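# The Sunivlow Tub

Ardalan Abbasi bought the first tub in November, in a heatwave, when his judgement was poor. It was called Sunivlow and it promised on the lid, in curly green writing, that you could eat the whole thing and feel nothing but joy. He had been promised joy by a frozen yoghurt before. He put it in the basket anyway, face down, so the woman at the register wouldn't see the writing.

"It's mostly air," Sofia Mota told him when he got it home. She rented the front half of the house in Kivville and had no claim on the freezer beyond the bottom drawer, but she had opinions about all of it. "Pick it up. Go on. It weighs as much as a sock."

He picked it up. It did weigh very little.

"You're paying for the tub."

"I'm paying for the vanilla."

"Read me where it says vanilla."

He turned it around and read. It said vanilla flavour, a good way down, after a gum and another gum and something that ended in -itol. He put it back in the freezer and said he would judge it on the taste.

It tasted of cold. Underneath that there was a sweetness that arrived late and then wouldn't leave, so that his tea tasted of it, and later his toothpaste. He had 4 spoonfuls and told Sofia it was surprisingly good.

"Surprisingly," said Sofia.

All through that summer he kept at it. He had a theory that a person could get used to anything, and he had eaten his mother's diet jelly for most of the eighties, so he felt he had evidence. He tried Sunivlow with berries, and then with a crushed biscuit on top, which Sofia said was like putting a saddle on a bicycle. He tried letting it soften on the bench. It didn't soften so much as let go, all at once, and left a grey foam with a puddle under it.

"Real ice cream melts from the edges," she said, looking at it.

"How would you know?"

"I worked at Godoy."

He hadn't known that. Godoy was the gelato place on the corner by the station, the one with the striped awning, and it had been shut so long that the awning had gone the colour of dishwater. He tried to picture Sofia in a paper hat.

"How long?"

"Two summers. I was sacked for giving the big scoop for the small price." She got a cloth and wiped up the puddle. "They used eggs. You'd come home smelling of custard and the dogs would follow you." 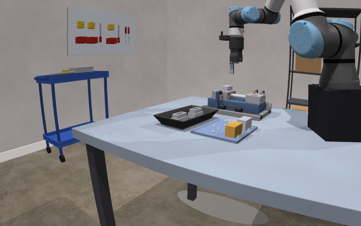

He didn't believe the part about the dogs. He wasn't sure he believed the eggs either, as he remembered Godoy's lemon as being a fairly ordinary lemon, a bit icy, and three dollars more than it should have been. People got sentimental about shops once they were closed. When Godoy was open half the town had complained about the parking.

Still, he went and looked through the window the next time he caught the train. There was a chair in there and some mail on the floor.

The trouble came with Plasitari. That was the new one, from the same people or people very like them, and it came in a squat tub with a gold rim and cost twice what Sunivlow did. It didn't promise joy. It said *you won't know the difference*, and Ardalan, who was sixty-one and had been told that about margarine, solar lights and his second dentist, stood in the aisle with the door open until his glasses fogged.

He bought it. He bought a tub of full-cream as well, the plain kind with the cow, and he carried both home under his jacket like a man with something to hide.

"We're doing this properly," he said to Sofia. "You'll shut your eyes."

"I don't need to shut my eyes."

"Then it isn't a test."

She sat down at the kitchen table and shut her eyes. He got out 2 saucers, and 2 of the good spoons, and then he stood there with his back to her and had a low thought. He put Plasitari on the first saucer. He put Plasitari on the second saucer too.

"Ready," he said.

She tried the first and said nothing. She tried the second. She went back to the first, and he watched her face do several things, none of which he could use.

"The second's the real one," she said.

He felt a great warm rush of triumph, and it lasted until he'd got as far as the word "Well". She had opened her eyes and was looking at the freezer, where the carton with the cow on it stood on top of the peas with its seal still on.

"You're a cheat," she said.

"You said the second was real."

"I said it because you were breathing like a horse on that side. I thought you wanted me to." She had another spoonful from the first saucer, frowning at it. "They're both awful. This is candle. Why would you spend money on this?"

He didn't have an answer ready. The doctor had given him a sheet of paper with a number on it, and the number had been circled, and he had driven straight from there to the supermarket. He hadn't mentioned the sheet to anyone. It was in the drawer with the takeaway menus.

"It's got less in it," he said.

"Less what?"

"Just less."

Sofia looked at him for a while. Then she got up, broke the seal on the full-cream, and put one scoop in a teacup - a small scoop, not the Godoy kind - and slid it over to him. She put the lid back on and put the carton in her own drawer at the bottom, under the fish fingers.

"You can have one of those on a Sunday," she said. "I'll know if you've been in there."

"You can't ration me. I'm your landlord."

"Put my rent up, then."

He ate what was in the cup. He was ready to be let down by it. He had spent 34 dollars on tubs since spring, he'd worked it out on the back of a receipt, and he would have liked very much for the plain one to be nothing special. It melted from the edges. He turned the cup away from her so she couldn't see.

"Well?" she said.

"It's a bit rich," said Ardalan.

She took the cup and rinsed it and stood it upside down on the rack. On Monday he threw out the Plasitari, and kept the tub for screws.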